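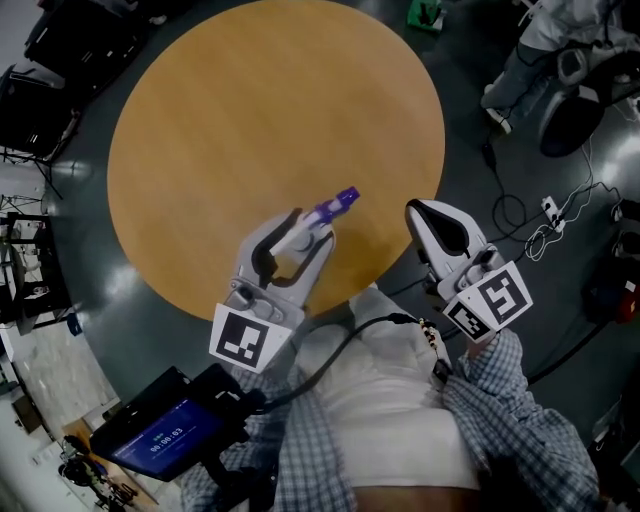 18th September

Second round on the Illby knit swatches. Writing this up before the supplier's call so I have my own numbers in front of me and not theirs.

Background for anyone picking up the notebook cold: Vindard want us to put the Illby fabric into the long-sleeve running top for February. The claim is that the raised inner face keeps most of the cloth off the skin, so sweat spreads to the outer face and dries there. Fine in theory. Every mill we have dealt with has a version of that drawing, with the little blue arrows. I have yet to see one where the arrows pointed the wrong way.

What I did. Cut swatches from the Illby roll and from our current Pastik jersey, conditioned overnight, weighed dry. Same dose of salt water on the inner face of each, flat on the mesh, fan off. Weighed again at intervals until the weight stopped moving. Then the same again with the fan on low.

Fan off: Illby dries a bit faster than Pastik. Gap is small and the swatches overlap, meaning the worst Illby is slower than the best Pastik. I would not put that on a hang tag.

Fan on: the gap closes almost completely. Annoying, given that the whole pitch is for running, where there is always some air moving over the sleeves. Could be that our fan even on low swamps any difference. Could also be that there isn't much of one.

Their sheet says the test was done on a 300 mm square. Ours are much smaller and the cut edges wick differently, so I can't say their figure is wrong. I can say the sheet doesn't mention air speed, room humidity or how many pieces they ran, and I've now asked for all of those 2 times.

Cling. Razia Farooqui did the wet drag test on the sled, inner face down. Illby does better here and I'll give them that. Lower pull on every swatch, both directions, and it still held after washing. If there is a real benefit in this fabric it is in how it feels, and I think the drying story has been bolted on after the fact. Razia thinks I'm being hard on it. She may have a point, she has worn the sample top and I haven't.

Wash and snag. The raised bits worry me. After the short wash series there was fuzz on the inner face at the elbow position and 2 pulled loops near the side seam. Pastik had none. Wash bag wasn't used, which is how people wash running tops at home, so I'm not counting that as an excuse.

Abrasion: stopped at 1,190 rubs, first broken yarn on the Illby face. Only one swatch, so treat it as a hint. Need the rest of the set before anyone quotes it. Please don't quote it.

Mensah knit still not here. Tracking says it was handed to the courier, which it has been saying for a while.

To do:
- rerun drying with larger squares, edges sealed
- get a proper reading of the fan speed, the dial means nothing
- rest of the abrasion set
- ask Illby for raw weights, not the chart
- try the drag test with the fabric half wet, since so far we've only done it soaked
- borrow the sample top back from Razia and run in it myself

Balance drifted a little during the last fan-on set. Rezeroed and repeated the final swatch, no change worth noting, but the earlier ones in that set stand as they are. Marked them in the margin of the weigh sheet.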